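**Notebook, Haldane visitor desk - Wednesday, 9:40**

Review of the combined admission for the observation gallery at Drercombe. The joint ticket (gallery plus one meal voucher) was offered at both counters through April. Sales came to 479, of which nearly all were made at the lower counter. Miloslav Vlček has entered the figures in the Runus ledger.
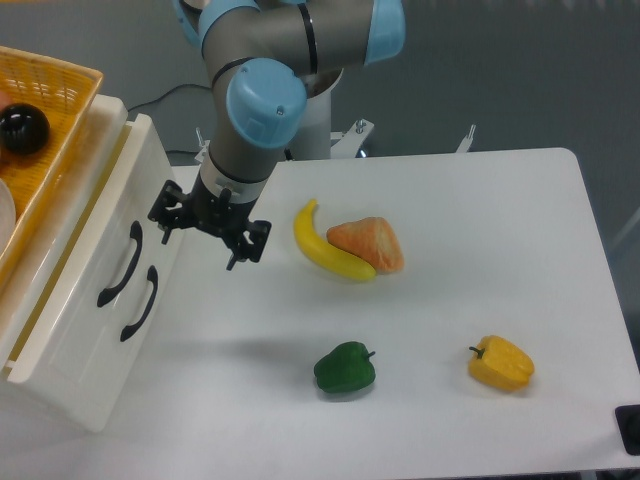

Voucher redemption remains the open matter. The voucher is worth 1,050 at the gallery café and may not be divided between visits. Lorraine Tindall asks that this condition be printed on the face of the ticket - it presently appears only on the reverse. For the new leaflet the printer requires flat colors, and the pale sky blue of the caps on the arm's joints, with the gray of its links, would suit the two ticket types. Proofs to be requested in both shades, 2,000 copies.

Fast entry: the Nuria scanners do not accept a joint ticket after the meal portion has been used. Counter staff are to admit such visitors by hand and note the ticket number. Reported to the supplier; no reply as yet.

To do: revised wording to L.T. before the proofs are ordered.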